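Hand Stitching > Help and Advice > Backing fabric puckering on a big stitched piece

bikora_threads
Posted in September
I'm 3 months into a crewel piece on linen twill, a tree with far too many leaves, and the whole left side has started to ripple like a lasagna noodle. I took it off the hoop last night hoping it would relax. It did not relax. Neither did I. Is there any saving it or do I own a very slow placemat now?

Hudec_Stitches
Are you leaving it in the hoop between sessions? Because if so, stop. That's 90 percent of puckering right there.

bikora_threads
Out of the hoop every night, tucked in a pillowcase like an invalid.

plumidby
Then it's tension. Long wool stitches get pulled tighter the more TV you watch. I stitched an entire fox during a murder series and he came out looking surprised.

You can block it. Soak in cool water, roll in a towel, pin it square to a foam board, walk away for two days. Fixes most ripples. Test your wool for bleeding first, in a cup, with a scrap. I skipped the cup in my twenties and had a pink sheep.

Otakar Krajčí
I'll disagree on soaking, at least as a first step. Wet wool on linen twill can shrink at a different rate than the ground cloth and then you have a ripple that's permanent. Steam from the back, face down on a thick towel, iron never touching. Do that twice before you go near a sink.
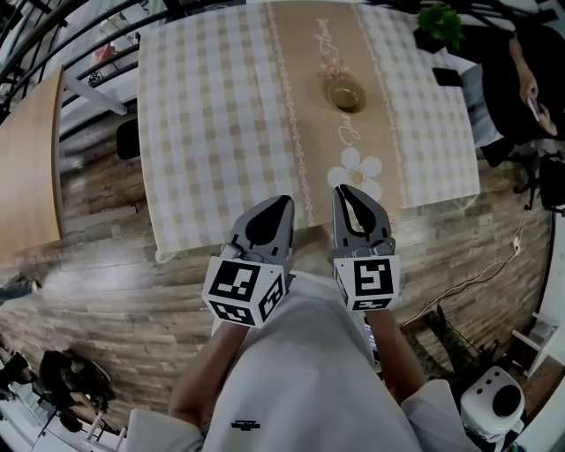

The other thing I'd ask is what you backed it with. A lot of people put nothing behind linen twill, and for a small motif that's fine, but a tree with dense leaves on one side wants a layer of cotton muslin basted on before the first stitch. Wash the muslin first, hot, or it will shrink later out of spite. Same goes for anything you mean to stitch on that will live on a table. A big daisy on a burlap-style runner like mine is a lot of weight in one spot if you do it in wool, and a loose weave will pull in all around it. I'd go with cotton floss for that, and short stitches.

Hudec_Stitches
Steam twice and then what? It springs back in a week. Blocking wet is how it's been done forever.

Otakar Krajčí
So was lead paint.

plumidby
Boys.

gokow77
Lurker here, I have a 538-page needlework book from my aunt and it says to do both, steam first and wet block if that fails. It also says to starch your aprons, so take it as you like.

bikora_threads
No muslin. I didn't know about muslin. I have roughly a million leaves left – can I baste it on now, halfway through?

Hudec_Stitches
You can, it's fiddly. Block first so you aren't locking the ripples in.

Otakar Krajčí
On that we agree. Flatten, then baste, in a grid, lines 3 inches apart.

bikora_threads
OK, steamed it once. The trunk is flat. The leaves are thinking about it. Going again tonight after dinner, and I've got muslin in the wash on hot.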